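## Club Notes: Grappling Moves to the Plasar Building

Starting in January, the grappling club will train at the Plasar building on Tuesday nights. The old room at Nisside Hall is being turned into offices and we had to be out by the end of the semester. Doors open at 6:30 p.m. and warmups start at 7. Use the side entrance by the bike racks. The front doors lock at 6.

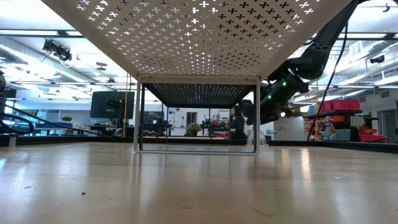
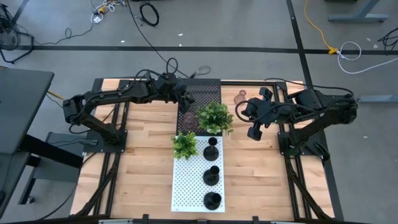

The mat room is 231, on the second floor at the end of the hall. It fits fewer people than we had at Nisside, so live rounds will run in two groups. While one group rolls, the other drills. Groups switch every 3 minutes, and the clock on the wall is the only one that counts.

Beginners are welcome every week. You don't need a gi for the first month. Wear shorts without pockets and a fitted shirt, trim your nails, and bring sandals for walking to the restroom. No bare feet in the hallway and no shoes on the mats. If you have a skin infection of any kind, stay home until it clears up.

Dues stay the same as last semester and cover mat cleaning and the tournament van. Pay at the recreation desk and bring the receipt to your second practice. People who paid for the full year in the fall don't owe anything more.

The Vuson Open is the first tournament on our schedule. The club has 13 spots, and members who came to practice regularly in the fall get first pick. The sign-up sheet will be on the mat room door. Write down the weight you expect to make, not the one you made last year. Moving up a class after the brackets are posted costs extra, and the club won't cover it.

Anyone who is competing for the first time should come to the rules session before practice. We will go over scoring, legal submissions by division, and how to tap clearly when your hands are trapped. The Bạch team will join us for an open mat the week after the tournament. They train mostly no-gi, so bring a rash guard.

Unclaimed gear from Nisside is in 2 bins at the recreation desk. There are mouthguard cases, several knee pads, and one blue belt. Whatever is left at the end of the month will be donated.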